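January 27, 2022

Budget numbers are due to Guðlaug Sveinbjörnsson before I leave tonight, so I am writing them down in one place first.

We have 3 pairs of hand-held grippers. I asked for a fourth and I think she will say yes if I drop the second Stomance arm to next year. The arm can wait. It has nothing to learn from until we have enough bathroom recordings, and those come from people with grippers on their hands.

Worked in the brick room with the tub and the vanity. Two of us on grippers. 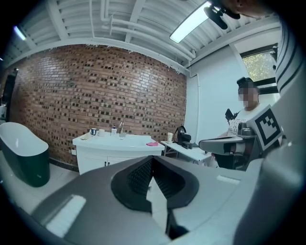 Grippers

Juhl quoted 16 weeks for a new pair. Zisow says less but wants payment up front. Finger pads are a separate line on both quotes and I missed that last year. Put in for spares this time. Marker cubes too, and I want a price on printing those ourselves.

The headsets stay as they are. I tried to get a trade-in price and gave up.

Afternoon I took the seat by the sink, drawer open in front of me, socks on the tile. My shoulders hurt. A lower stool would help and costs almost nothing, so it goes on the list under furniture, where it won't get argued over.

Cables are the other thing. They run over the floor and the adapters end up wherever there is room. I wrote down one long power strip and a box of cable covers. Also a better cart. The metal one is full and I can't find anything on it.

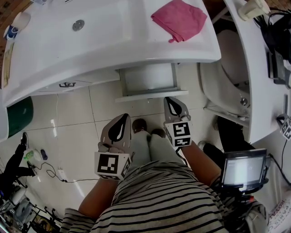 For tomorrow

Call Turden about the service contract. They want 45 a month per unit and I would pay that, but not the 50 they put in the last letter.

Ask Guðlaug if the arm money can be held over to April or if it goes back.

Send the gripper order to Juhl if she signs. Find the old invoice for the pads.

Buy coffee.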